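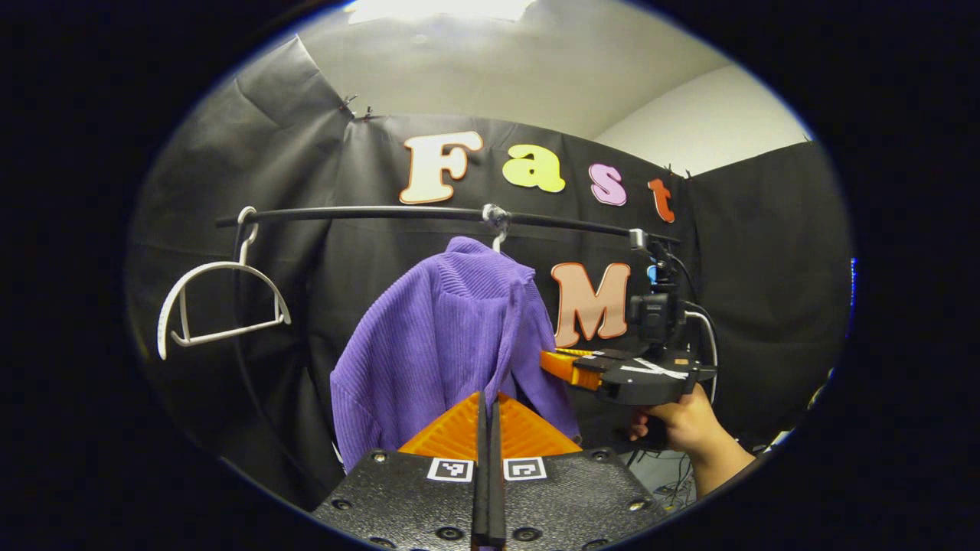

Filed under: Equipment & Budgets > Garment Handling

**Planning for hand-held grippers – how many sets for next year?**

dsandoval
Hi everybody, I've been reading here since November and finally have a question worth typing out. We're putting together next year's equipment request at Pirnutcombe and the big line is hand-held grippers for recording clothes handling – sweaters onto hangers, hangers onto a rod, that kind of thing. My first draft says 11 pairs, each with its own camera on top, plus spare fingers. My boss Cirilo Varela read it and asked, very kindly, whether I'd lost my mind. Would you buy them all at once, or start small and add? I'd love to hear from anyone who has been through a budget round with soft goods (knits especially, they're a world of their own!).
– Dulce

vbech
Welcome, Dulce! I would start with fewer, and I say that as somebody who bought too many. We ordered a big batch the first year and half of them sat on a shelf while we argued about finger shape. The fingers we picked were fine on stiff hangers and hopeless on a chunky rib knit, so we ended up printing new ones for everything we owned. Get two pairs, hang a lot of sweaters, and then write the large order once you like what you have.

Crescencio G.
I'm going to disagree with Villads a little, with affection. If your money goes away at the end of the year, two pairs is a trap. We did the careful thing at our Salinas site, and when we came back for the rest the line had been given to somebody's forklift charger. Ask for the whole amount and split the delivery. Drandbridge let us do that – first lot now, the second held until we signed off on the fingers – and they never made a fuss over it.

dsandoval
Oh, I didn't know split delivery was a thing you could ask for. Does the price go up?

Crescencio G.
Ours didn't, but get it in writing on the quote. Ask them to hold the finger design open for the second lot too.

berenice_h
Jumping in with the boring part, which is cables. I have never once seen a budget with enough of them. Every camera wants one, they get stepped on and tugged, and the good long ones cost more than you expect. I put down 20 spares last time and wished I'd put down more. Same goes for clips, printed markers and hangers. Our hangers came as a carton of 114 and I thought that was silly until we started swapping styles, because a thick plastic hook and a thin wire one are two different jobs for a gripper.

vbech
Berenice is right about cables, and I take back nothing about starting small :) Crescencio, your forklift story is a story about your finance people. Plenty of places let you carry money over if you ask early.

Crescencio G.
Plenty of places say they do!

berenice_h
Boys. Dulce, one more thing, put hours in the plan as well as hardware. We budgeted 232 hours of hanging and re-hanging for the first stretch and it was a fair number for two people taking turns. Arms get tired holding those things up at rod height, so leave room for breaks. And if you're comparing quotes, the Sumemport one will look cheaper, but check whether the cameras are included. Ours were a separate line on page two.

dsandoval
Thank you all so much, you've been so generous with your time. Checked the Sumemport quote just now and yes, cameras on page two, bless you. I think I'll go for the full request with split delivery, three pairs in the first lot, and a cable line that will make Cirilo raise his eyebrows again. It's due 14th December so I have a few evenings left to fuss with it.

vbech
Three is a good number. Send me a message if you want our finger drawings, the second version, please don't print the first.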